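Print this page | E-mail this page
Reading time: 2 minutes
Last updated: 9 February 2024

Does a busy background help or hurt when you're teaching a gripper policy from hand-held demos?

Posted by besten_bench

I'm putting together a small set of demonstrations with hand-held grippers, two at a time, for picking up jewellery and other fiddly soft things. So far I have 382 demos on a plain grey mat. The policy I trained on them does nicely on the mat and falls apart as soon as I change the colour underneath. Should I re-record everything on patterned cloth, or mix the two? And do I need a different room each time? I'd love to hear from anyone who has tried this!

Posted by Gamon

Mix them, and go wild with the cloth! We compared this in October and it's my favourite result from the whole project. Same objects, same number of demos, same training settings. One policy saw only plain surfaces and the other saw beds, rugs, tablecloths, whatever people had at home. We gave each one 20 tries on a surface neither had seen. The plain-surface policy managed nine. The mixed one missed only once, and I may have yelled.

Thin, bendy things gained the most. A braided cord bracelet with beads on it is a lovely test piece – it has no fixed shape, and on a printed bedspread the colours run into each other.
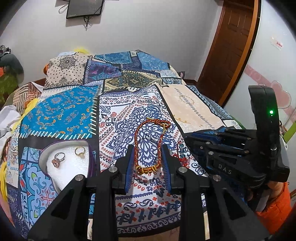

Keep the clutter as well. We used to clear away every other ring and necklace before recording, and the policy then grabbed at whichever shiny thing was nearest. Leaving a second or third piece lying about during the demos fixed most of that. Do vary which piece is the target, though, or it will just learn to go for the middle of the bed.

I wouldn't throw out your 382. Ours was a blend too, with the plain demos making up the smaller share.

Posted by clustix_fan

Patterned, for sure. More data is always better anyway. We have 3,822 and it's great.

Posted by Bettencourt

I agree with Gamon on mixing, but I'd be careful with "more is always better". A big pile from one bedroom is still one bedroom. We got further by moving to a new spot after every short batch and changing the height and the lighting while we were at it. For the test, hold back a whole room, cloth and all. If you only hold back a few demos from each place, your scores will look terrific and tell you very little. Ours did, for months.

Also check your camera exposure on white patches of fabric. Thin gold pieces can wash right out, and no amount of training brings them back.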